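Prirkach curved desk with back panel

The Prirkach is a wooden writing desk with a curved top, made for people who want a long surface but have a narrow room. It is sold by Cesside and can be ordered in orange-brown gloss or in plain oiled finish.

The top is 123 cm wide in the small size. The front edge is rounded and stained darker than the surface, so your forearms do not lie on a sharp corner when you write or type. At the rear there is a low back panel in reddish-brown wood. It stops pens and papers from falling behind — a small thing, but customers write to us about it often.

Delivery is in 2 boxes. The total weight is over 50 kg, so please have a second person at home to help you carry. Assembly needs one cross screwdriver and the key from the bag of fittings. Do not tighten the screws fully before the back panel is in its place.

For care, use a soft cloth and a little water. The gloss finish should not be cleaned with spirit or with rough sponges. 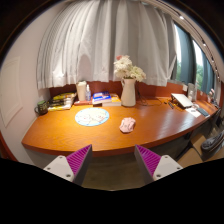

Tuominen

At my home the desk stands by the window, under the grey curtain, with books and a vase of white flowers on it. The gloss takes a lot of light on that side — if you work with a screen, you may prefer the oiled finish.

Matching shelf: Fuvano, 112 cm. Orders placed in October are delivered in November.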